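Sorting Small Plastic Parts at the Workbench
Posted by Dale Poirier, 2019-01-18

Clear plastic bits are the hardest thing to keep track of on a bench. 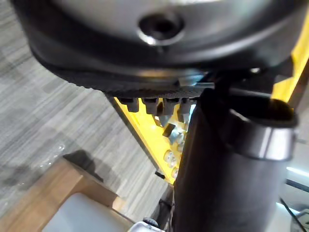
They roll, they slide under things, and on a pale surface they vanish. These are the habits that work in my shop.

Work on a dark mat. A piece of black felt or an old rubber car mat is fine. Clear parts show up on it, and they don't bounce as far when dropped.

Move the lamp low and to one side. Light from straight overhead goes through clear plastic. Light from the side catches the edges, and you see a glint even on something the size of a lentil.

Sort by shape first and size second. Round pieces go in one tray, angled pieces in another, pegs and posts in a third. Once that's done, sizing takes a few minutes per tray. I used to do it the other way and ended up handling everything twice.

Don't fill containers to the top. Half full is enough if you want to get your fingers in. Josefien Geerts keeps hers in muffin tins and tips each cup out onto a saucer when she needs something.

Label the front of the drawer as well as the lid. Lids get swapped.

For washing, use lukewarm water and a drop of dish soap in a bowl, never straight in the sink. Soak for 20 minutes, pour through a fine kitchen strainer, and spread the parts on a towel overnight. Skip the hair dryer. Thin plastic can warp.

Static makes small parts cling to the sides of a bin. Wipe the inside with a used dryer sheet and let it sit open for a while.

If something drops on the floor, stop and look before you move your chair. Lay a flashlight flat on the floor and turn it slowly. A vacuum with a stocking over the hose picks up whatever is left.

My whole sort took around 45 minutes last May and I've only had to redo the peg tray.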